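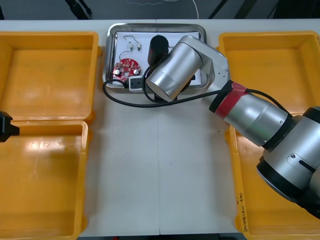

A steel tray lined with white paper, with yellow bins to either side of the table.

The Walach bench in Pravholm sorts small electronic parts that arrive mixed: round circuit boards, connector pairs on short leads, modules with the cable still attached, offcuts of wire. Rawan Twal, who wrote the bench procedure, specifies one tray, four bins and a sheet of plain white paper. A bin holds one class of part. Boards never share with loose wire, as stray strands catch under surface-mounted components and lift them.

The paper is the cheapest item in the procedure and the one most often skipped. Bare steel throws reflections, and a thin dark lead is hard to follow against them. On paper the lead shows along its whole length. A sheet is replaced when it is marked or creased. Walach buys 3,000 at a time.
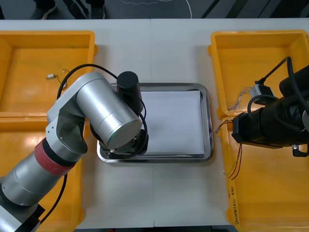 Should connectors be unplugged from each other before sorting?
Leave mated pairs together. A pair pulled apart at the bench has to be matched again later, and the leads are often too short to carry a tag.

Bin color was settled in April after a trial of gray and yellow. Gray hid black cable. Yellow is worse for glare under overhead lamps, but the glare covers only part of the floor and moves when the bin is turned.
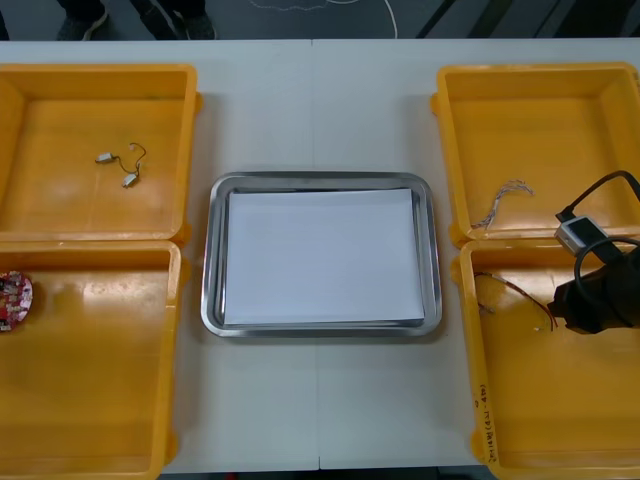

Loose wire is the slowest class. Twal's limit for a bin is 32 pieces, after which the bundle begins to tangle and each piece takes longer to draw out than it took to sort. Frayed ends are trimmed at the next station, never over the tray. Mathis Cordier, who runs that station, wants the insulation colors kept mixed – he strips by gauge and sorts by color last.

Boards are lifted by the edge and laid component side up.
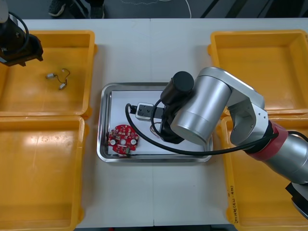 Modules with a fixed cable go last. The cable is longer than the tray and drags other parts with it, so the rest of the tray is cleared first and the module is moved with its cable gathered. Cordier coils anything long and secures it with a paper band. Plastic ties were dropped because cutting them off nicked the jacket.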